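Can a machine do the fiddly jobs yet? Flinitz opens its repair bench to visitors

Zultaston, July 12, 2024

For immediate release

I get asked the same thing at every family do. Somebody finds out I work with robots, puts down their plate and wants to know when one will be coming round to fold the sheets. So I'm very happy to announce that Flinitz is opening its workshop in Zultaston to the public for the first time, and that anybody who wants an answer can come and watch us try to get one (sheets included, I'm afraid).

The open workshop is called Chores, and it runs for 22 days. Entry is free, children are welcome and there's a ramp at the side door. My name is Hrefna Thorlacius, I look after the trials programme here, and I wrote this release myself after the first version came back sounding like a washing machine manual.

We've spent the time since May working through a list of 36 everyday jobs. Half the list is household stuff: pairing socks, wiping down a draining board, putting shopping away, getting a duvet into its cover. The other half comes from shops and small repair businesses, the sort of places with one bench and a kettle. Facing up a shelf, sorting screws, boxing returns, taking the insides out of an old computer. We asked people which jobs they'd hand over tomorrow, and the duvet cover won by a mile!

So, can machines do them? Some, on a good day, if you set everything out nicely first. Sorting screws is lovely to watch and I could stand there all afternoon. Wiping a flat surface is fine until somebody leaves a spoon on it. Socks are slow, so slow that one visitor on our preview evening paired the whole basket by hand while the robot was still thinking over its second one, and she wasn't even hurrying. The duvet cover I would rather not discuss until you've seen it for yourselves.

What surprised me is that the shop-floor jobs are only a bit easier. People imagine a repair bench must be simple because it stays put and nobody's dog walks through it. But computers come in from all sorts of makers, the clips are in a different place each time, and half of them need a push in one direction while you pull in another. You and I do that without thinking. A gripper has to be taught it, and a cable flopping across the way can undo a whole morning's work.

My colleague Tolera Abera runs the repair bench and is far more patient than I am. "I'm pleased when it picks up the right part and I'm very pleased when it puts it down in the right place," he says. "If you brought me a broken computer today I'd still mend it with my own hands, and you'd have it back sooner. Ask me again next year."

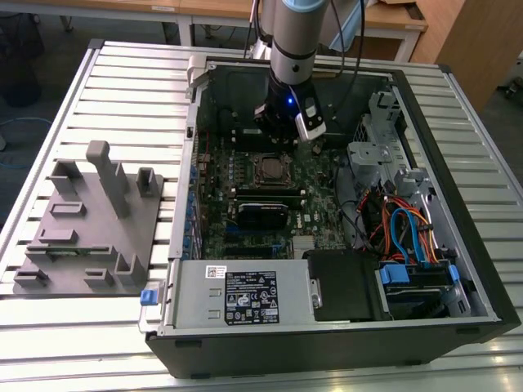 Flinitz Repair Bench Team

The tower lies on its side with the panel off, so the arm can come in from overhead and there's room to see what it's up to. The grey plate next to it has posts and slots for parts. Fixtures like that do a great deal of the hard work on our bench, and Tolera will happily talk you through how he designs them for as long as you care to stand there.

Two partners have helped us get the doors open. Plomo, the repair shop on the next street, has lent us old machines and a good deal of blunt advice. Sowa, which runs the laundry two doors down, supplied the bedding and will be taking it all home to wash afterwards.

Visitors can watch any of the jobs being tried, suggest new ones on the board by the entrance, and have a go at steering an arm themselves. Groups are limited to 22 people at a time, so schools and clubs should book ahead. Everyone else can simply turn up. There's no dress code, but please tie back long hair if you want a turn at the controls.

We'll publish the results for every job on the list once the workshop closes, failures and all, with the times written next to them. Journalists are welcome throughout and can film at the benches. For interviews with me or with Tolera, or to arrange a group visit, please contact the press desk at Flinitz, Zultaston. We'll do our best to reply within 2 working days.

Ends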